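Hand-held gripper loses dark fabric: fingertips or camera?

Ngozi Chukwu
Posted in Grippers and End Tools

I am comparing two hand-held grippers for picking up folded clothes, a Rurnetti and a Draria.

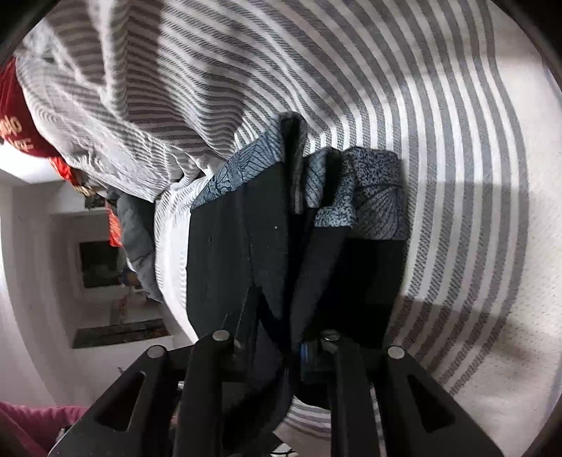
Both use the same wide-angle camera and the same controller settings. Over 233 grasps per gripper, the Draria dropped the cloth 19 times and the Rurnetti far less often. Most of the drops were black garments. Tracking of the cloth edge is also poor on black, with either gripper. Is this one fault or two? I would like to settle the fingertips before buying a second set in April.

Fuchs_bench
Two faults, I think. Grip force does not depend on colour, so check whether your black garments are also the thicker or smoother ones. Sort the results by fabric and the pattern may disappear.

For the tracking, look at exposure. If auto exposure is set on the whole view, a pale background drives it down and black cloth loses all detail in the folds. Meter on a small region between the fingertips and fix the gain. I had 801 clips with the same problem — metering on the centre recovered most of the fold edges. Patterned waistbands and hems were never a problem, only plain panels.

tomasz_k
Try the Clirketti pads, they fit most things.

linkage_lou
Before changing pads, check play in the pivots. Close the gripper on a strip of card and pull sideways. If the tips shift against each other, tighten the pivots and run the set again. Mine loosened after 3,328 cycles and thin cloth went first. Also log the closing width on each grasp — a drop at full closure means the cloth was never between the tips.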